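Stemstead Allotment and Garden Society
Minutes of October meeting, upstairs room, 7.30pm start

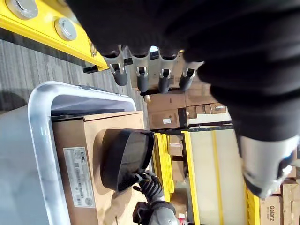
1. Apologies and last minutes
Two apologies. September minutes agreed, one correction: the hedge is on the Vondside boundary, not the road side.

2. Money
Balance 2,937 pounds after the insurance went out. Plot rents due end of month, 5 still owing from last year. Letters to go again. Suggestion of a late fee — left for the AGM.

3. Water
Bottom trough leaking at the ball valve. Prendergast quoted for a new valve plus lagging on the standpipe, quote accepted. Supply off from mid November as usual. Notice on the gate please, last year people said they werent told.

4. Waiting list
27 names. Plot 19 given up, very overgrown, brambles through the shed. Agreed to split in two and offer as half plots. Long talk about whether halves get a full shed or not. Small shed only, for now.

5. Vondside hedge
Too tall, shading the top row. Council say it's ours. Cut after leaf fall, hire a long reach trimmer from Jurkness for the weekend. Chippings to stay on site for the paths.

6. Seed order
Forms back by next meeting or you miss the discount. Potatoes seperate sheet. No onion sets this time, too much white rot last year.

7. AOB
Bonfires — not before dusk, and check for hedgehogs.
Padlock code changing, new one by text.
Somebody's left a blue wheelbarrow by the compost bays, please collect.
Manure delivery, still waiting on a date from the farm.

Closed 9.10pm. Next meeting November, same room, same time.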